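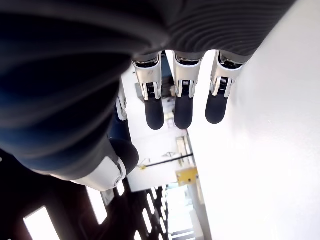 Ghazal Zamani wrote to ask whether she had to be in when her new water meter was fitted, and whether the bill would go up afterwards. We get both questions most weeks, so the answers are now on this page along with the others that come up.

## Water meters at Seixas Court: your questions

**Do I have to be at home for the fitting?**

Only if your stop tap is inside the flat. If it's in the landing cupboard, the fitter can do the work without you. The letter from Ornimero says which kind you have.

**How long will my water be off?**

Usually less than an hour. Fill a kettle and a jug beforehand. The heating can stay on unless you have a combi boiler, in which case turn it off at the control panel until the fitter has finished.

**Will my bill go up?**

It depends on how much you use. At the moment every flat pays the same share of the building's water. After September you pay for what goes through your own meter, plus a small standing charge. People living alone tend to pay less, and larger households may pay more.

**Can I say no?**

Leaseholders can't, as the change was agreed under the lease. If you rent, speak to your landlord first.
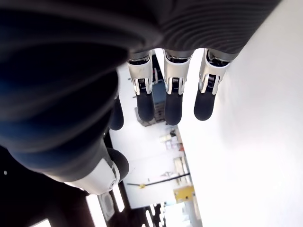

*Fingertips and joints, close up*

**How do I read the meter?**

Read the black digits from left to right and leave out the red ones. The black digits are cubic metres. You don't need to send readings in, but it's worth writing one down on the day you move in or out.

**My reading moves when all the taps are off. What should I do?**

Check the toilet first. A worn flush valve can let water run down the back of the pan without much noise. Dry the back of the pan, lay a sheet of toilet paper against it and leave it for half an hour. If the paper is wet, the valve needs replacing. A bad one can waste more than 500 litres a day.

If the toilet is fine, ring the office and ask for Ademir Rocha.

**Which flats are being done first?**

Flats 2 to 17 are first, then the rest of the building up to flat 58. The Zanero block has its own supply and isn't part of this work.

**I've lost my letter.**

Ask at the office for another copy. We need your flat number and the name on the account.

**Who pays if a pipe is damaged during the work?**

Ornimero does, provided you report it within 17 days of the visit. Take a photo and keep any receipts.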